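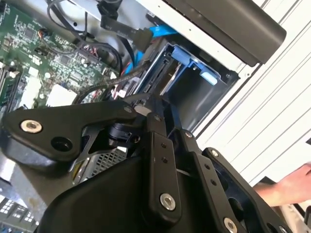
Ridgeway repair room — inspection list for open desktop computers
Checked 23 February 2020, unit 205

1. Power cord out of the wall before the cover comes off. OK.
Comment: please wait also after pulling the cord, not only pull and start.

2. Wrist strap worn and clipped to bare metal. OK.
Comment: the clip is weak, I asked Urkudby store for a new one.

3. Motherboard, look for burn marks or swollen capacitors. OK.
Comment: use the lamp, the small parts stand very close together.

4. Memory slots, clips closed on both ends. To repeat.
Comment: I was not sure by eye. Press with the thumb, softly.

5. Metal grille free of dust. Not OK.
Comment: brush only — no compressed air inside the room. Same remark was made in November.

6. Drive bay, edges without sharp burrs. OK.
Comment: gloves are in drawer 2.

7. No loose screws left in the case. OK.
Comment: tilt the case and listen before the cover goes on.

8. Label on the case same as in the Pridumov list. Not OK.
Comment: the list says 96, the case says 205. Must be corrected before it goes to Gotham.

Next check after points 4, 5 and 8 are done.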